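How Two Robot Arms Learn to Do a Chore

Have you ever wished a robot would do the dishes? Many people have. Some of them are trying to build one in a garage, a spare room, or a shared workshop. A shared workshop is a place where people pay a little each month to use the tools and the space.

One of these projects is called Lorari. It is being built in a shared workshop in Bodavberg. Lorari is a pair of robot arms that work at a table, and the job they are learning is to clean a bowl.

What is a robot arm made of?

Your own arm has bones and joints. Bones are stiff and joints bend. A robot arm is the same. The stiff parts are called links. Between the links are the joints, and at each joint there is a motor.

Lorari uses a kind of motor called a servo. An ordinary motor just spins. A servo can turn to a certain position and stay there. If the computer tells a servo to turn 35 degrees, it turns 35 degrees and holds still until it gets a new order.

At the end of the arm is the gripper. This is the robot's hand. It has jaws that open and close. It has no fingertips and no skin, so it does not feel things the way you do.

Wires called cables run along the arms. They carry power and messages. A cable needs some slack, or extra length, so that it doesn't pull tight when the arm reaches out.

Why two arms?

Try this at home. Put a plastic bowl on a table and scrub it with a sponge, using only one hand. The bowl slides and spins. Now hold the rim with your other hand and scrub again. It is much easier.

The builders of Lorari found the same thing. Their first robot, Avolel, had one arm. It pushed the bowl all over the table and once pushed it off. So in September they started over with two arms, both joined to one metal rail. The rail keeps the arms the same distance apart. If one base moved even a little, the arm would reach for the wrong spot.

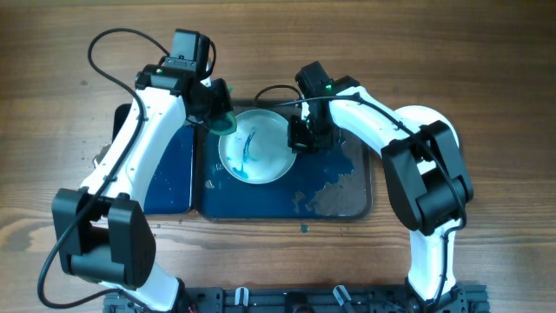 The Lorari arms over a white bowl streaked with blue. The green sponge is at the tip of the left arm.

How does the robot know what to do?

A person has to show it. The builders move the arms through the whole job while the computer saves the position of every joint. One time through is called a demonstration. Lorari has 78 demonstrations so far. The computer looks for what they have in common, and then it tries the job by itself.

Blue liquid is handy for practice. It shows up well on a white bowl, so it is easy to see which places still need wiping.

What is hard for a robot?

Sponges are hard. A sponge changes shape when you squeeze it, and the computer can't always tell what shape it is in. Pressing is hard too. If the arm presses too lightly, the color stays. If it presses too much, the bowl tips.

Water is also a problem. Motors and water do not mix, so the builders work over trays and keep a towel close by.

In the last test, the robot tried the job 51 times. It takes more than 5 minutes to wipe one bowl, which is a lot slower than you are.

Words to know

Demonstration: showing a robot how to do a job, one time through
Gripper: the part of a robot arm that holds things
Link: a stiff part between two joints
Servo: a motor that can turn to a position and stay there
Slack: extra length in a cable or rope

From the Evangelista children's page. Last updated 29th April.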